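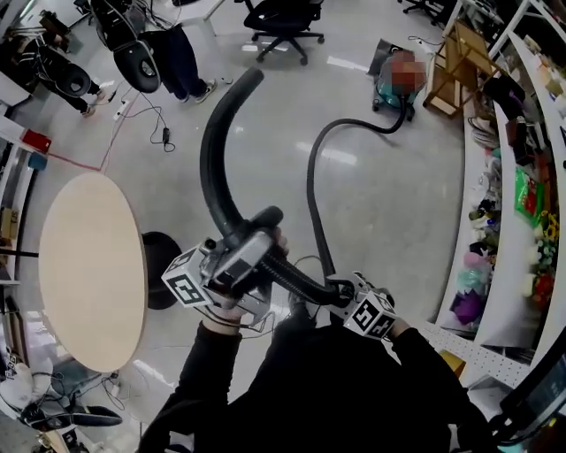 Vol. 2, p. 243

Gittins satchel

The Gittins satchel is a style of soft leather shoulder bag, worn across the body, that takes its name from the small workshop of Gittins, where it was first cut and sewn by the saddler Eirlys Voyle. It is best known for its single long flap, which runs over the front of the bag and tucks under a strap at the base, so that there is no buckle or snap to be seen when it is closed. People who are fond of the style (and there are a good many of them) will often tell you that it gets better looking with every scuff.

Origins

Voyle had trained in harness work and came to bags rather by the side door, when a neighbor asked her to mend an old mail pouch. She liked the shape of the pouch but not its weight, and spent most of a winter trying to get the same generous room out of thinner hide. The first satchels were made from offcuts, which is why the early ones so often have a back panel in a slightly different brown from the front. Her apprentice, Iestyn Ellis, kept the paper patterns in good order and later drew them out again in two sizes, known in the workshop simply as the day bag and the long bag.

Construction

The body is made from one piece of vegetable-tanned cowhide, folded at the bottom, with a narrow gusset let in at either side. The seams are saddle stitched by hand with waxed linen thread. Inside there is one main compartment and a flat pocket against the back, just deep enough for a letter or a slim book, and the lining - where there is one - is plain cotton twill. The shoulder strap is stitched to the gussets and adjusts with a brass stud that passes through a row of slits, a fastening Voyle carried over from her bridle making and never saw any need to change.

The colors have stayed close to home: chestnut, black, and a deep mossy green that the workshop calls Grasulel. The green is rubbed in by hand over several days and tends to darken along the fold of the flap, and collectors are very fond of it for just that reason.

Later versions

The design was licensed to the accessories house Prevamari, whose designer Kelechi Adeleke gave it a wider strap and a rounded lower corner. Prevamari made 1,726 of these before going back to the square corner, and the rounded bags are now the ones most often asked after by collectors. A lighter version in waxed canvas with leather trim, drawn up by Shanthi Wijesinghe, was sold under the name Nestanum and came out in February in time for the spring season. It kept the tucked flap but added a zipper beneath it, a change that some longtime owners still grumble over in the friendliest way.

Care

Gwion Price, who looked after repairs at the workshop for many years, advised a little neutral cream twice a year and a dry cloth the rest of the time. A rain-soaked bag should be stuffed with plain paper and left well away from a heater until it has dried through.

See also: Messenger bag; Saddle stitch; Game bag

Last revised 2018-01-29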